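Sorting small bathroom supplies into bags and bins

Bag first
Cotton balls, swabs and pads take up less room once they are out of their store packaging. Use clear plastic bags so you can tell what is inside without opening them. Lay the bags in a row on a table before you label anything, and press the extra air out of each one.
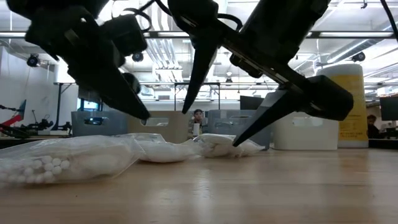 Keep one type of item to a bag. A mixed bag gets dumped out every time someone needs a swab.

Label by place
Write the spot where the bag belongs, such as "Vanity," in black marker. Letter it large and let the ink dry before stacking. Bags with the same label go in the same white bin. Bins with a handle hole are easier to pull off a high shelf.

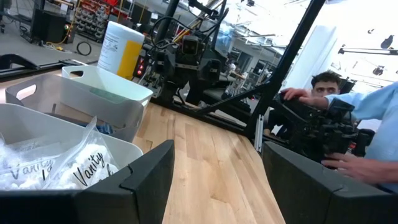
Refill in January
Check the bins once after the holidays and top up whatever is low.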